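Droltley Home Desk Guide
Section 4: The pen cup 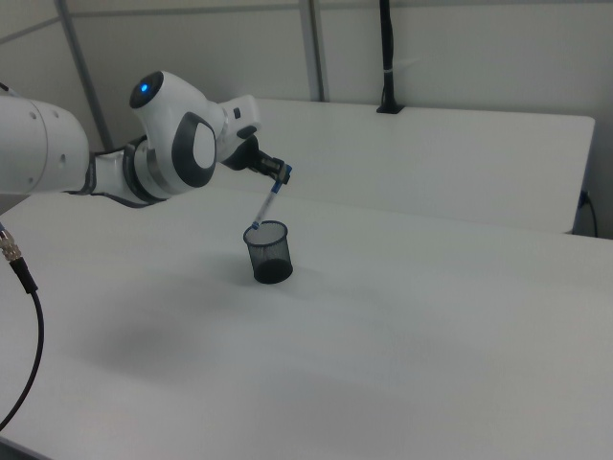

Fig. 4. Mesh pencil cup on a white tabletop, with a pen at the rim.

Makers of desk tidies will tell you that a cup changes the way you work. We have our doubts. A cup holds pens, and it does so well if you put it in a sensible spot and don't overfill it. The steps below apply to the short mesh cup and, with small changes, to the taller Plistberg one.

Before you start

Clear the part of the desk you write on. Gather every pen you own into one heap, including those from coat pockets and the kitchen drawer. Our heap came to 73, and we would not have called ourselves pen people.

Setting up

1. Try each pen on scrap paper. If it hasn't written after two short scribbles, bin it. Warming the tip, shaking and licking are all recommended by somebody, and we've had little joy from any of them.

2. Pick out the pens you reach for in a normal week. For most desks this is six or fewer. Put the others in a drawer.

3. Run a finger round the rim and base of the cup. Cheap mesh can have a stray wire end. Press it flat with the back of a spoon, or take the cup back to the shop.

4. Stand the cup on the side of your writing hand, far enough back that your sleeve clears it.

5. Lower the pens in one at a time, caps on. A pen dropped from a height can mark the base.

6. Lift one out again. If its neighbours come with it, the cup is too full. Go back to step 2.

Caution: Mesh does not hold ink. A leaking pen will go straight through to the desk, and a white top shows everything. If you keep fountain pens, stand the cup on a saucer or use a solid pot.

Caution: Keep scissors and craft knives out of a short cup. They make it top-heavy.

Note: Tip up or tip down? The Paiva leaflet insists on tip down for better ink flow. We tried both from March until the pens ran dry and saw no difference worth reporting. Tip down keeps your fingers cleaner – that's reason enough for us.

Note: Weighted inserts and felt liners are sold for these cups. The liner collects fluff. A few coins in the bottom do the work of the insert and can be spent afterwards.

Cleaning

Empty the cup and tap it upside down over a bin. Brush the mesh with an old toothbrush, rinse, and leave it to dry fully before the pens go back.

For drawers and trays, see Section 5.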